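Clullcombe Neighbors Help Board
Kitchen and Small Appliances
Rice stuck to the inner lid of my cooker, is it ruining anything?

Posted May 10, 2025
Viewed 500 times
2 answers

I have a basic rice cooker with the flip-up lid, the type with a metal plate on the inside that has rings of little holes in it and a knob. Bought it at Gilchrist in November. After every batch there is a cloudy film on that plate and some of the holes look clogged. The booklet says to wash the plate "after each use," which sounds to me like something they print so they can refuse the warranty later.

Two questions really. Does the film do any harm, or is it only ugly? And somebody at the store told me I have to use a plastic paddle because anything else will wreck the nonstick pot. I have always used a wooden one and the pot looks fine to me. I am not buying another paddle because a salesperson said so, but if there is a real reason I'd like to hear it.

I usually cook small amounts, enough for one or two people, in case that matters. Please don't tell me to get a different cooker.

ANSWER 1 (accepted)
Tedham user, 56 answers on this board

The film is starch. Steam carries it up, it lands on the plate and dries there. By itself it won't hurt you the same day, but I would not leave it. Old starch in a warm closed space starts to smell sour, and if enough holes plug up the steam goes looking for another way out and you get starchy water dribbling down the side of the cooker. I had that on the counter for weeks before I figured out where it came from.

Check whether your plate comes off. On many of them the knob is what you pull, but I don't know yours, so look at the booklet before you yank on it. Soak it in warm water with dish soap for 30 minutes, then go over the holes with an old soft toothbrush. If it doesn't come off, unplug the cooker, let it cool, and wipe the plate with a wet cloth a few times. Dry it either way.

Every single use? I don't. I wipe it every time and wash it properly when I see cloudiness. I also leave the lid up until the inside is dry, and that has done more for the smell than any product I tried. Speaking of which, skip the Follex tablets people keep pushing in this section. I used a whole pack and could not see any difference from dish soap.

On the paddle, the store is overselling. Wood is softer than metal and a smooth wooden paddle is fine in a nonstick pot. What scratches is a metal spoon, or a paddle with a split or rough edge. Run your thumb along the edge. If it catches, sand it or throw it out. Wet it before you scoop and less rice sticks to it. Don't leave it lying in the sink overnight.

Small batches: the rice dries out faster on keep warm because there's so little of it in the pot. Scoop it together into a mound in place of leaving it spread thin on the bottom, and don't trust whatever number of hours the box promises.

ANSWER 2
just use vinegar. splash of it in water, run it with no rice, done. been doing this for years. never washed the lid part once and mine still works

Comment on answer 2: "Still works" is not the same as clean. Have you looked at the back side of the plate?

Comment on answer 2: no and now i dont want to
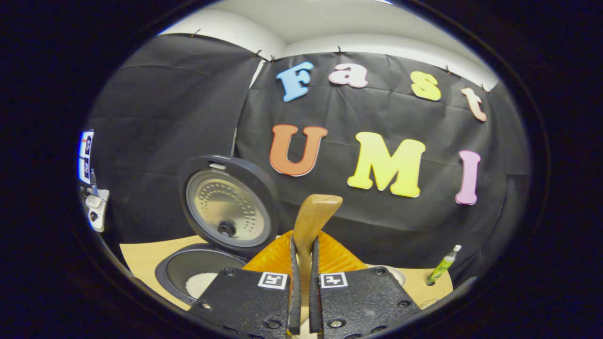
Can I put the inner pot of a rice cooker in the dishwasher?

Go by the manual for your model, and if you can't find it, wash the pot by hand. Dishwasher detergent is harsh on many nonstick coatings, and a soft sponge with warm soapy water gets cooked rice off easily after a short soak. Dry the outside of the pot completely before it goes back on the heating plate.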